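Womatex Shallow Tray Basket, four months in
Filed under: Storage, Small Stuff

I own more baskets than a person with my number of possessions can justify. The big ones hold blankets. The medium ones hold smaller baskets. So when the Womatex shallow tray basket came up for review I told myself I would be strict, and then I cleared a shelf for it before the box arrived.

It's a rectangle, it's low, it's woven, and it has a rolled rim. If you're hoping for compartments, a lid, or a chalkboard label with a little twine bow, Womatex would like you to look elsewhere in the catalog. I paid $40 for mine, a lot of money for a thing whose main job is to have sides.

First impressions

Mine came wrapped in enough tissue to mail a chandelier. There was a smell, a sort of hayloft smell, and it hung around the living room for 5 days before it gave up. I didn't mind it. The dog was very interested in it and had to be spoken to.

The color is a mix of light tan and brown, and the strands don't match each other especially well, so a scuff disappears into the general confusion. The product page calls the shade "Natural Harvest." It's basket colored.

Using it

The first month it lived on the hall table and collected mail, keys, and one glove. Fine. A shallow basket is good at mail up to the point where you stop opening the mail, and then it's a display case for your shortcomings. A deeper basket would at least have hidden the dental bill.

So I moved it to the play corner, where it has done its best work. We have a set of painted wooden blocks from Fanum, plain cubes, no letters, no farm animals, and they had been living in a drawstring bag. Anyone who has shared a house with a drawstring bag of blocks knows how that goes. The whole lot gets tipped on the floor to find the red one. In the tray you can see everything at once, a small child can reach in without vanishing up to the shoulder, and putting away becomes something close to a game. I say close. There are still evenings when the game is played by me alone on my knees at 7.

I do most of this on a table with an old white cloth over it, partly to save the tabletop and partly because blocks on bare wood sound like a bowling alley. The cloth is never ironed and I don't intend to start.

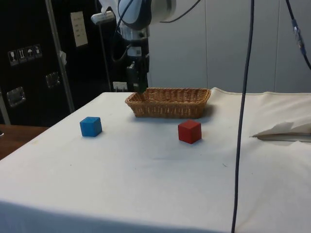 Blue cube, red cube, and the Womatex tray toward the back of the cloth.

The rim deserves a kind word. I've had cheap baskets where the edge was just wherever the weaving ran out of ideas, and they'd catch every sweater that came near. This one is rolled and finished, and after four months of being grabbed, dragged, and at one point worn, it hasn't come undone.

Things I'd complain about if you bought me a coffee

The bottom isn't quite flat. On the hard hall table it had a slight rock to it, enough to annoy me every time I dropped my keys in. On the cloth I don't notice.

Crumbs. They go into the weave and set up home. You can turn it over and whack it, and some will leave. A vacuum with the brush head gets most of the rest. The care card says "wipe gently," so I assume its author lives alone.

It also won't stack. I tried it with my Pririx tray, which is nearly the same size, and they sat on each other like two people sharing an airplane armrest. The Pririx is lighter, costs less, and sheds little whiskers all over the shelf, so I've retired it to the garage to hold seed packets. The Thambiah version is handsomer than either, but it's taller, and for blocks I'd stay low.

Last gripe: the listing has over 200 customer photos and in nearly every one of them the basket is holding a linen napkin and three perfect pears. I've never owned three perfect pears. It would have helped me to see one with junk in it.

Who should buy it

People with small things that need to be seen, I'd say. Blocks, crayons, remotes, the good scissors. If you want to hide a mess, get something with a lid. If it has to go anywhere damp, get plastic and make your peace with it.

Rating: 4 out of 5. I took the point off for the rocking. I've since put a folded bit of felt under one corner, and I'm not giving it back.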